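Thambiah Robotics Club
Minutes of the ordinary meeting held 10 Jul 2024, Room 52

Present: Mahfuz Matubbar (chair), Oriel, Tamsin, Dev, Kit, Mr Pell (staff). Minutes taken by Kit, who had been told it was Dev's turn.
Apologies: Lowri. Also Hamish, in the sense that he was in the corridor but had a bus.

1. Minutes of the last meeting
Agreed, apart from the sentence describing Dev's gearbox as "theoretical". Dev asked for "unfinished". Changed.

2. Matters arising
The soldering iron is still missing its stand. Mr Pell said it may not be rested on the register again. The key to the tall cupboard has been found in the tall cupboard, which Oriel had left unlocked.

3. Skusto (the wardrobe project)
Mahfuz reported. Skusto is meant to learn to put clothes away from recordings of club members putting clothes away, and has now been given 52 of them. Tamsin said this was more tidying than her mother had seen in her lifetime and asked that the figure be kept out of the newsletter.

The folding itself is going fairly well. Skusto can manage a T-shirt on a flat table if the sleeves are laid out for it first. Putting the folded shirt on a shelf remains the hard part, as it has to be held level by both hands, taken past the door and lowered onto whatever is already there. In the last run Skusto let go with the left hand early and posted the shirt down the back of the pile. The log recorded this as a success. Dev will look at the log.

Members recording shelf placements are to keep hold of the top fold and one lower corner until the shirt is down. Dropping it from a height and patting it does not count. Plain shirts and printed ones are both wanted.

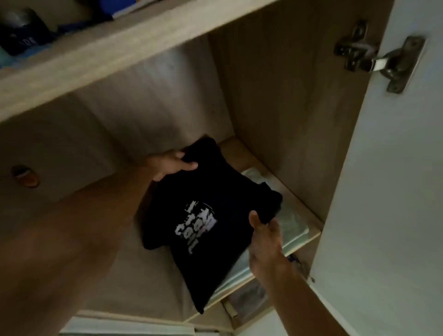 Oriel wanted to know why everyone was still folding to a different size, when the group had agreed a size in February and written it on the whiteboard. Skusto could hardly be expected to learn a standard fold from people who did not have one, she said, and she had watched Hamish do three different ones in a single afternoon. Mahfuz said some variety was good for the training. Oriel said there was variety and there was Hamish.

After some discussion it was agreed that shirts be folded to the size of the blue card, and that the blue card be found.

Tamsin asked whether plastic-wrapped clothes should be left in the pile under the shirt. Mahfuz thought yes, as real wardrobes are full of such things and the shirt slides differently on them. Dev thought no, for the same reason. Left in until the next meeting.

4. Gustula (the line follower)
Gustula follows the line. It also follows the join in the lino, and on Monday it followed this as far as the staff toilets. New sensor brackets to be printed once the printer stops making what Tamsin called soup. Two goes are allowed at the Grament Cup, so a second toilet visit would be costly.

5. Grament Cup
Entry form is in. Our team number is 1336. Hamish had already painted a different number on the case and will be asked to paint it again.

6. Any other business
Oriel proposed a rota for the minutes. Carried. Kit is first on it.

Actions
Dev: success log, gearbox.
Oriel: blue card.
Tamsin: printer.
Hamish: paint.
Mahfuz: tell Hamish.

Meeting closed when the cleaner switched off the lights.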